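Stuffing and Closing Small Felt Dolls

Most faults in a finished felt doll come from the filling: lumps at the neck, hollow feet, a head that tips forward after a month on a shelf. The notes below apply to figures up to 18 cm tall, sewn in wool or wool-blend felt with a 4 mm seam allowance.

Turning

Trim the allowance to half its width at the fingertips, ears and any horn or crest. Clip inward curves at the neck and under the arms, stopping short of the stitches. Turn the limbs first, then the head, then the body. A blunt stick does less damage than scissors or a knitting needle. If a seam opens during turning, turn the piece back and resew it from the wrong side. Repairs made from the right side show in felt.
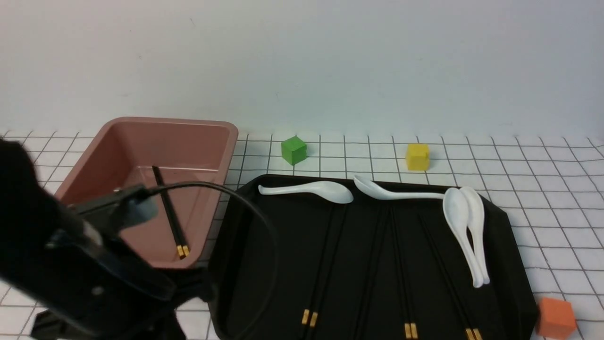 Black chopsticks with gold-colored tips

Filling

Pull the fiberfill apart by hand before use. Compressed clumps straight from the bag do not spread once they are inside. For limbs, use pieces the size of a hazelnut and pack the far end firmly before adding more. For the head, use one large piece as a core and push smaller pieces in around it. The neck needs the highest density of any part. Roll a strip of fiberfill tightly and seat it half in the head and half in the chest.

The medium doll in the Trelness pattern set takes 76 g of fiberfill at this density. Weigh the filling for the first doll and use the same weight for the others if they are to match. A loose fill looks acceptable on the day and sags later.

Horns, hooves and tails are filled before they are attached. Leave the last 5 mm empty so that the base can be flattened and stitched down.

Closing

Leave the opening in a straight section of the side seam, never on a curve. Close with ladder stitch in doubled thread, 3 mm per stitch, pulling the thread snug after every fourth stitch. Bury the tail by running the needle through the body and trimming it flush.

Cutting several at once

Pin patterns to a single layer. Stacked felt shifts under the blade and the lower piece comes out larger. Keep left and right parts in separate envelopes, marked with the pattern size.

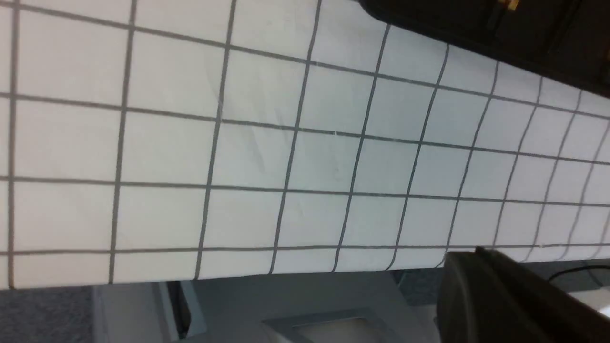 Nivaldo Evangelista wrote in to ask whether wool stuffing can replace fiberfill at the same weight. He had tried it with the medium body and found the arms too soft at the elbow.

Wool packs down further, so go by feel and expect to use more. Leave the doll unclosed overnight, top up the neck and elbows, then sew the opening.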